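# 파지 해제 지연 현상에 관한 기록

지난 5월부터 당 작업반에서는 양팔 작업대의 정리 과업 가운데 냄비에 물체를 넣고 뚜껑을 덮는 동작을 반복 시험하여 왔다. 본 글은 그 과정에서 확인된 파지 해제 지연 현상의 경위와 원인, 그리고 현재까지 취한 조치를 정리한 것이다. 공식 보고서는 Pultbridge 내부 문서로 별도 제출하였으며, 이 블로그에는 동일한 구성을 운용하는 분들에게 참고가 될 만한 부분만 옮긴다.

현상은 다음과 같다. 제어 프로그램이 그리퍼에 열림 명령을 송신하고 상태 값도 즉시 '열림'으로 바뀌었으나, 실제 손가락은 물체를 계속 쥐고 있었다. 상위 프로그램은 상태 값을 근거로 투입이 완료된 것으로 판단하고 다음 단계인 뚜껑 덮기로 넘어갔다. 그 결과 반대편 팔이 뚜껑을 들고 냄비 위로 진입하였고, 아직 빠져나오지 않은 첫 번째 팔의 손목부와 접촉하였다. 인명 피해는 없었다. 뚜껑 한 개의 테두리가 휘었고, 손목부 카메라 고정 나사 하나가 풀렸다.

최초 접촉은 Matěj Kopecký가 야간 반복 시험의 기록을 검토하던 중 발견하였다. 당시 비상 정지는 작동하지 않았다. 접촉력이 설정된 한계에 미치지 못하였기 때문이며, 이 점은 뒤에서 다시 다룬다.

기록 전체를 다시 조회한 결과, 총 2,855회의 투입 동작 가운데 13회에서 같은 지연이 확인되었다. 이 중 실제 접촉으로 이어진 것은 8회였다. 나머지는 뚜껑을 잡는 동작 자체가 늦어져 우연히 접촉을 면한 경우이므로, 안전하게 처리된 사례로 분류하지 않았다.
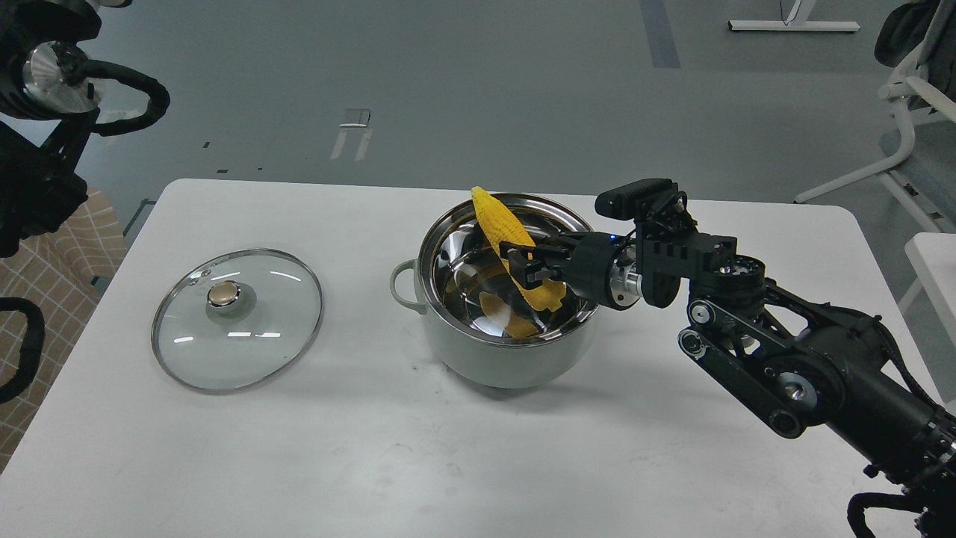

글·정리: Sabina Vaněk | 2026년 10월 2일 금요일

노란색 장난감 옥수수는 시험 물체 가운데 판정이 가장 까다로운 축에 속한다. 길이가 있어 비스듬히 들어가면 윗부분이 냄비 테두리보다 높게 남고, 그리퍼의 두 손가락은 냄비 한가운데 바로 위에 머무르게 된다. 이 자세에서 해제가 늦어지면 손목부 전체가 뚜껑의 진입 경로 안에 놓인다. 또한 냄비 안쪽이 광택 있는 스테인리스강이어서 바닥에 옥수수의 노란색이 비친다. 당시 사용하던 영상 판정 기능은 냄비 안의 노란색 영역을 기준으로 투입 여부를 확인하고 있었으며, 비친 상까지 물체로 인식하는 경우가 있었다. 즉 상태 값이 틀린 상황에서 이를 걸러야 할 두 번째 확인 수단도 함께 틀릴 수 있는 구조였다.

## 원인

Kamil Ďurica가 통신 기록과 모터 전류 기록을 대조하여 원인을 좁혔다. 그리퍼 구동기는 열림 명령을 수신한 시점에 상태 값을 갱신하고, 손가락의 실제 위치는 별도 주기로 보고한다. 통신 부하가 높은 구간에서는 위치 보고가 누락되었고, 상위 프로그램은 누락을 오류로 처리하지 않은 채 직전의 상태 값을 그대로 사용하였다. 양팔이 동시에 움직이기 시작하는 순간에 부하가 가장 높았으므로, 가장 위험한 시점에 정보가 가장 부정확하였던 셈이다.

해제 명령 자체가 늦게 실행된 원인은 아직 확정하지 못하였다. 케이블을 교체한 뒤에도 같은 현상이 한 차례 재현되었다. 구동기 내부의 명령 대기열이 의심되나, 이를 뒷받침할 기록은 충분하지 않다.

비상 정지가 작동하지 않은 것은 설정상의 문제였다. 접촉력 한계는 한 팔이 단독으로 작업하던 시기의 값이었고, 양팔 구성으로 전환할 때 재검토되지 않았다. 당시 변경 점검표에는 해당 항목이 없었다. 점검표를 작성한 본인의 책임이다.

## 조치

1. 손가락의 실제 위치가 확인되기 전에는 다음 단계로 진행하지 않는다. 위치 보고가 누락되면 양팔을 모두 정지한다.
2. 영상 판정에서 색 영역만을 이용한 확인을 중단한다.
3. 한 팔의 손목부가 냄비 상부 구역을 벗어나지 않은 동안 다른 팔의 진입을 금지한다.
4. 접촉력 한계를 양팔 작업 기준으로 낮추고, 변경 점검표에 해당 항목을 추가한다.
5. 무인 야간 시험은 원인이 확정될 때까지 시행하지 않는다.

세 번째 조치는 Áine Flanagan의 제안에 따른 것이다. 처음에는 작업 시간이 지나치게 길어진다는 이견이 있었다. 적용 후 한 회당 소요 시간은 실제로 늘었으나, 현 단계에서 속도를 우선할 이유는 없다고 판단하여 유지하기로 하였다.

조치 적용 후 입회 시험을 20회 실시하였고 접촉은 발생하지 않았다. 다만 앞서 밝힌 발생 빈도를 고려하면 이 횟수로 문제가 해소되었다고 볼 수는 없다. 다음 시험에서는 통신 부하를 인위적으로 높인 상태에서 위치 보고를 의도적으로 누락시켜, 정지 기능이 매번 작동하는지를 먼저 확인할 예정이다.

동일한 구동기를 사용하는 Nustberg 작업반에도 관련 기록을 전달하였으며, 그쪽의 조회 결과를 받는 대로 이 글 하단에 추가하겠다. 유사한 현상을 겪은 분은 구동기 펌웨어 판번호와 위치 보고 주기를 함께 알려 주시기 바란다.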